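Mondstead Reading Room to Reopen Donated Book Collection

MONDSTEAD, 4/25/23 - The Mondstead Reading Room announced today that it has begun sorting and reshelving its collection of donated books, a project that will return 742 volumes to public use. The work is supported by a grant from the Nollwood Fund for Community Libraries.

The collection was received from private homes over several years and has been kept in closed storage. It includes paperbacks, hardcovers and a number of older softbound volumes in Asian languages, some with yellowed pages and folded leaves. Each book is opened by hand, checked for damage and given a place on the shelf according to its size and condition.

"Many of these books have not been opened by a reader in a long time," said Dalia Rozīte, director of the Reading Room. "Our first duty is to handle them with care. Our second is to put them where people can find them."

Thin volumes with curled pages are laid flat on the table and pressed gently open before a decision is made about repair. Black metal bookends are kept on the tabletop for use as the sorted rows are built up.

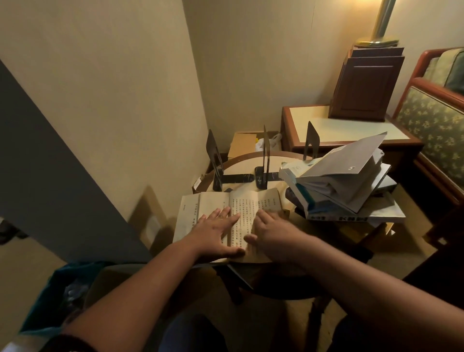

Sorting and Shelving

Books are brought to the table in mixed piles and divided into three groups: those ready for the shelf, those in need of minor repair, and those to be offered to other libraries. Large and heavy books are set apart from small ones so that covers are not bent.

Tall books are checked upright along the top edge and spine. Thick volumes with worn page edges are supported in the hand while the books beside them are moved. 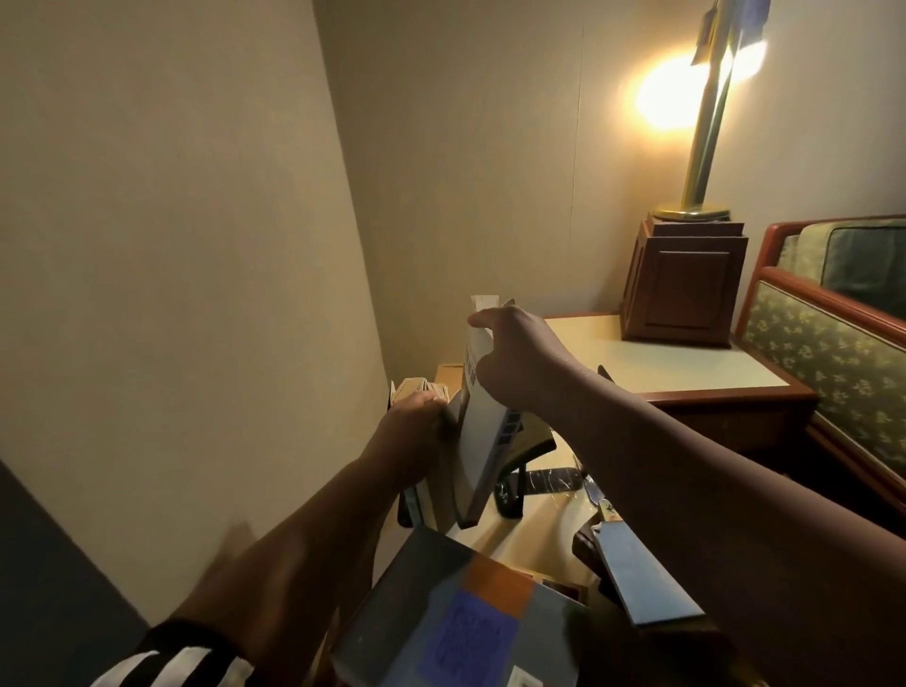

The Reading Room expects 460 books to be ready for borrowing when the first shelves open. The remaining titles will follow as repairs are completed, with the full project due to close in January.

"Readers have asked us for more books in more languages, and this collection allows us to answer them," said Lensa Tamiru, head of collections. "We are grateful to every family that gave."

Borrowing will be free to all registered members, and each title may be kept for 90 days. Books that cannot be lent because of their condition may be read at the tables during opening hours. Requests to view a particular title before the shelves open may be made in writing to the collections office.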